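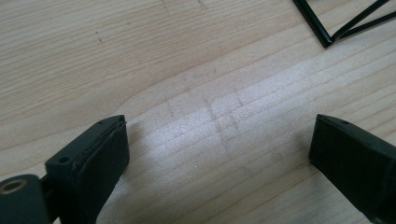

4. Oiling and caring for the top

This section applies to Siker dining tables and desks supplied with an unfinished or factory-oiled timber top. If your top came with a lacquered finish (the label under the top will read L after the model number), skip to 4.5. Do not put oil over lacquer.

The timber is pale when new and will yellow a little over its first year. Grain and tone differ from one top to the next, and between boards in the same top. Liststead does not replace tops on the grounds of grain pattern or colour variation.

4.1 Before you start

You will need:
Workneh Clear hardwax oil, one tin
Two lint-free cotton cloths, plus a few spares
A white non-abrasive pad
240 and 320 grit sandpaper and a cork block
Nitrile gloves
A metal bucket of water with a lid

One tin gives two coats on a top 1,390 mm long, both faces. The larger top needs two tins. Buy them together and check that the batch numbers match.

Work somewhere with good airflow, out of direct sun, between 15 and 25 degrees. A garage or carport is fine if it is not dusty. Avoid days of high humidity, as the oil will take much longer to cure.

CAUTION: Cloths soaked in oil can heat up and catch fire by themselves. Put every used cloth in the bucket of water as soon as you have finished with it, then lay it flat outside on concrete to dry fully before it goes in the bin. Do not leave used cloths scrunched up on the bench, in a pocket or in a plastic bag.

4.2 First oiling (unfinished tops)

If the Urari leg frame is already fitted, remove it first (see section 3, in reverse order). Both faces of the top must be oiled. A top finished on one side only is likely to cup.

1. Lay the top face down on two padded trestles. Get a second person to help with the lift.

2. Sand the underside lightly with 240 grit, following the grain. The underside does not need 320 grit.

3. Vacuum with a brush head, then wipe with a barely damp cloth. Leave for 30 minutes.

4. Stir the oil with a flat stick until nothing is left sitting on the bottom of the tin. Do not shake it. Shaking puts bubbles in the finish.

5. Pour a small amount onto the timber and spread it with the white pad. Work in sections the width of your forearm. The coat should be very thin.

6. Wait 10 minutes, then wipe off everything that has not soaked in. Change to a fresh cloth when the first one starts to drag.

7. Leave overnight. Turn the top over.

8. Sand the upper face with 240 grit and then 320 grit. Ease the long edges with two or three light passes, but leave the bevel alone.

9. Repeat steps 3 to 6 on the upper face and all four edges. Give the end grain a second wipe of oil after five minutes. It drinks more than the rest.

10. Leave for 24 hours, then rub the upper face with a dry white pad and apply the second coat in the same way. Turn the top once that coat has dried and give the underside its second coat.

Note: A low angle of light is the easiest way to find patches you have missed or oil you have not wiped off. Crouch at one end and look along the top towards a window. Dull patches need more oil. Sticky-looking patches need more wiping.

4.3 Curing times

Dry to touch: 12 hours
Refit legs: 48 hours
Light use, no liquids: 3 days
Full use, including hot plates on a mat: 14 days

Do not cover the top with a tablecloth, plastic or cardboard until it has had the full 14 days. Rubber feet on lamps and monitors can mark a finish that has not cured, so leave these off as well.

4.4 Re-oiling (all oiled tops)

Tops in daily use should be re-oiled twice in the first year and once a year after that. To test whether it is time, put a few drops of water on the area that gets the most use. If the water beads, leave the top alone. If it soaks in and darkens the timber within five minutes, re-oil.

You do not have to remove the legs for re-oiling, and the underside can be left as it is.

1. Clean the top as described in 4.6 and let it dry for at least four hours.

2. Rub back with the white pad. For rings and light scratches, use 320 grit by hand, feathering well past the mark.

3. Apply one thin coat and wipe off as in 4.2, steps 4 to 6.

4. Observe the curing times in 4.3.

Spot repairs may look lighter than the rest of the top for a few weeks.

4.5 Lacquered tops

Lacquered tops need no oiling. Wipe with a damp cloth and dry. Scratches through the lacquer cannot be patched at home. Contact us for the name of a refinisher in your area.

4.6 Everyday cleaning

Wipe up spills straight away, especially coffee, red wine, curry and citrus. For general cleaning use a soft cloth wrung out in warm water with a few drops of dishwashing liquid, then dry the top with a tea towel.

Do not use:
Spray-and-wipe cleaners containing ammonia or bleach
Microfibre cloths sold for stainless steel
Silicone furniture polish
Vinegar
Steel wool, which leaves fragments that turn black in damp timber

Keep the top at least 500 mm from heaters and out of the path of a split-system air conditioner. Small seasonal movement across the width is normal. The slotted holes in the Urari frame are there to allow for it, so do not overtighten the bolts through these holes.

CAUTION: The maximum evenly spread load on the assembled table is 80 kg. Do not stand or sit on the top, including while cleaning a light fitting above it.

4.7 Problems and fixes

Surface still tacky after two days
Too much oil was left on. Dampen a cloth with fresh oil, rub the tacky area until it loosens, wipe dry with a clean cloth and wait another 24 hours.

Surface feels rough after the first coat
Raised grain. Rub lightly with 320 grit before the second coat.

White ring
Moisture in the finish. Leave it uncovered for a week. If the ring is still there, treat as in 4.4, step 2.

Top has cupped
Check that the underside was oiled. Loosen the frame bolts half a turn, move the table away from any heat source and allow three weeks before calling us.

For spare bolts and extra oil, quote part kit 3,116 and the model number on the label.

Section 4 revised April 20, 2022. Technical contact: Dagim Negussie, Liststead.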